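The Bed Is Where Coats Live Now and I'm Done Pretending Otherwise

Posted 11 October 2023

Third load of the morning and the dryer is still going so I have maybe half an hour for this. Bear with the typing.

My position, which I've held quietly for years and am now putting on the internet: the bed is the best piece of furniture in the house for dealing with coats. Better than the hall closet, better than the hooks, miles better than the chair. People get prissy about it. My sister thinks outerwear on a bed is one step up from boots on the table. She is wrong and she also has a mudroom, so.

It started with the fall changeover. Every October the light jackets go down to the basement and the heavy ones come up, and every October I used to do it standing in the front hall, a coat under each arm, kids' mitts falling out of sleeves. No surface. You can't look at a coat properly while you're holding it. You can't see if the zipper's gone or if there's a mystery stain on the front, you just jam it on a hanger and find out in December when it's minus twenty and the thing won't do up.

So now everything goes on the bed. Spread out, face up, one at a time.

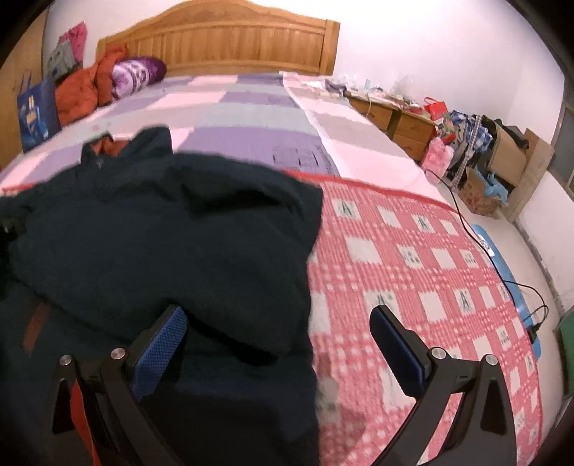 Against the hall closet

Our closet is the width of a decent pizza box. I'm barely exaggerating. Whoever built these places figured a family owned two coats and a hat. I put in one of those Vusumico double rails a few years back and it does hold more, but all that means is more coats squashed harder, and a squashed coat is a sad coat. The puff goes out of it. You pull out a padded jacket that's spent six months wedged between a raincoat and the vacuum hose and it looks like it's been sat on.

A closet is for storing. Fine. I have no quarrel with storing. My quarrel is with the idea that you can sort, check, air and decide in there too. Bad light, no room for your elbows, and something always falls on your head. Last year it was the curling broom.

And the chair – we all know about the chair. The chair begins as one cardigan. I won't have a chair in the bedroom anymore for exactly this reason.

The blanket underneath is doing most of the work

Second opinion, stronger than the first. If you're going to put coats on the bed you want a proper blanket on top of the bed. Something with a bit of colour that you don't mind shaking out over the back step afterwards.

Ours is the red and white checked one, with the little white dashes running across it and the squares with a letter A in some of them. I love this blanket more than is reasonable. It is not subtle. It doesn't go with a single thing in the room, the walls are plain and the bed frame is that honey-brown wood, and then there's this enormous checkerboard hollering away in the middle of it all. Good. Dark coats show up on it beautifully. Try looking for a dropped toonie on a charcoal duvet cover and then come talk to me about neutrals.

Jocelyn Lacson, who I used to share a laundry room with back on Teoh Street, kept an old flannel sheet for the same job and folded it away after. More hygenic, I grant you. But then you've got a sheet to wash and fold and I'm trying to have fewer things to wash and fold.

Now the checking itself. I am fussy about this bit and I think everyone should be. Collar up. Placket flat. Do the snaps, undo the snaps. Run every zipper the whole way, including the pocket zippers and the diagonal ones that are mostly there for looks, because those are the ones that seize up from never being touched. Look at the lining. Linings go first at the neck, where it rubs, and you never see it when the coat's on a hook because the hook is right there hiding it. Pockets inside out. All of them! I have washed a chocolate bar. I've washed a library card, twice, the same card.
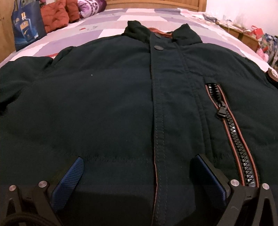

KEEP, MEND, PASS ON

This is where I lose people, because they think spreading coats on a bed is the hard part and you're finished once it's done. The deciding is the hard part. A dark green padded jacket with rust piping on the zipper is a very easy thing to feel fond of. You look at the brown patch on the sleeve and you think, well, that's a nice jacket, who'd get rid of that. And you might be right. But did anyone wear it last winter? Does it fit the person it belongs to or the person they were in grade nine?

I find the bed helps with this and I couldn't tell you the science of it. On a hanger a coat is just a sleeve in a row of sleeves. Flat out it's one coat, and you have to have an opinion about it. Also you can't go to bed till it's dealt with. There's your deadline. The closet has never once given me a deadline.

What I don't do is the hanger-turning business, or the app. Somebody at work swears by an app called Hivulel where you photograph your whole wardrobe and tag it. She has 692 items in there. I said when do you wear them. She said she was still tagging.

A lint word, while I'm at it. Dark padded stuff picks up every speck in the building. Leave it. Get the big stuff with a damp cloth and let the odd fleck go, it'll be gone or have a friend by the time you've walked to the bus. I used to stand there with the sticky roller like I was prepping for surgery and I'd like those evenings back.

Folding. People will tell you a padded coat has to hang. Mine get folded loosely, sleeves in, and they go in the trunk at the foot of the bed if they're not in daily use, and they come out just fine after a shake. Don't use the vacuum bags. I did one year and the kids' parkas came out like crackers and stayed that way till Christmas.

The pass-on pile goes to the coat drive at Ovcombe Hall, and please, for the love of all that's good, do the zipper test before you drop anything off there. A coat that won't close isn't a donation, it's a chore you've handed to someone else. Mend it or use it for the dog.

My sister, having read a draft of this over my shoulder, would like it noted that she still hangs hers in the mudroom and that the dog has been on that blanket. Both true. Dryer's buzzing.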